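Trurkent 1189: patch notes in brief
19/07/2018

Build 1189 of Trurkent went out to all players this morning. The download is 438 MB on top of the previous build. Players coming from anything older will pull the full package again, as the archive format changed in the spring and the patcher can't bridge the two.

The main change is to rail freight. Until now a train picked its route when it left the depot and kept to it, even if a line ahead was closed or full. Trains now check again at every junction with a signal. On small maps the difference is hard to see. On Ramlow, where the coal line and the passenger line share a single bridge, the old system would lock up once both companies ran more than a few trains at a time. In the new build the coal trains wait in the yard loop until the bridge is clear.

Junctions without signals behave as before. If you have an old save with long stretches of unsignaled track, expect no gain until you add signals by hand. The auto-signal tool places them every 15 tiles by default, and the spacing can be changed in the build menu.

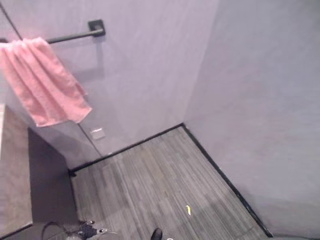 Save files from earlier builds will load, with one exception. Games started in the 1761 scenario have to be restarted, as the canal locks in that map were rebuilt and the old positions no longer match the water level. Harance has kept the previous build available as a separate branch for anyone who wants to finish a run. The branch will stay up until the end of September.

Mod support has also moved. Mods that only add vehicles or buildings should work without changes. Mods that touch cargo prices need a new header line giving the build they were made for, and the game will skip them at startup if the line is missing. A skipped mod is listed in the log file but not on the main menu — check the log first if your prices look wrong. The Wieczorek price pack has been updated already.

Smaller fixes: warehouses no longer report negative stock after a fire. The minimap redraws when the window is resized. Town names with accents sort correctly in the station list. Ferry wages are charged once a month instead of twice.

Two known problems remain. Double-headed trains can lose their second engine when they are sold and bought back in the same month, and the sound of rain keeps playing if the game is paused during a storm. Both are marked for the next build, due in September.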